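Destus Grasping Study: Frequently Asked Questions 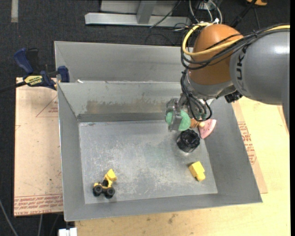
Manee Meesuk wrote to ask whether the arm learns anything from a grasp that fails. It does. Failed attempts stay in the training set with a label of zero, and leaving them out made the results worse.

How many grasps did you collect?
1,317 over 23 sessions.

Who picks the grasp point?
The network proposes 6 candidates and the arm tries the one with the highest score.

Does it know what the objects are?
No. It scores places to grip and has no names for anything.

Were the test objects used in training?
No. We kept 184 grasps for testing, all on objects the network had never been given – toys included.

Can I get the data?
Yes. Write to Hélène Perron at the Dekville lab. The June version has a labeling error, so please ask for the newer one.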